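I've been putting off this post until the numbers settled, and they finally have! The question was simple: if you record people moving everyday things with a hand-held gripper, does it help to track the object too, with its own marker cube, or is the gripper's path enough?

We trained the same policy both ways on 1641 demos. Then we threw out every take where tracking dropped for more than a moment, which left 1037, and trained again. The smaller set with object poses beat the full set without them, and by more than I'd have bet (I owe Fredy Cusi a coffee). Lamps gained the most. A lamp is a wonderful test object – it tips, the cord goes wherever it likes, and the shade hides things from the gripper's view.

Next up is Kukonwood, our set of 483 tabletop tasks, which I hope to write up in March. I can't wait to see how it does there.
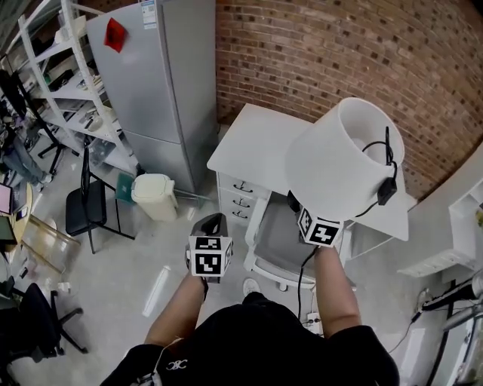
The lamp and its cube in the first one, the gripper's own view in the second. 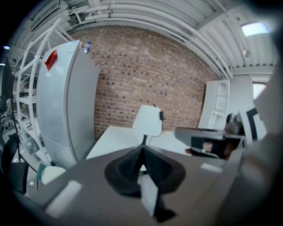

Posted by Urmila Jaiswal on February 4, 2024 | Filed under: Robots, Results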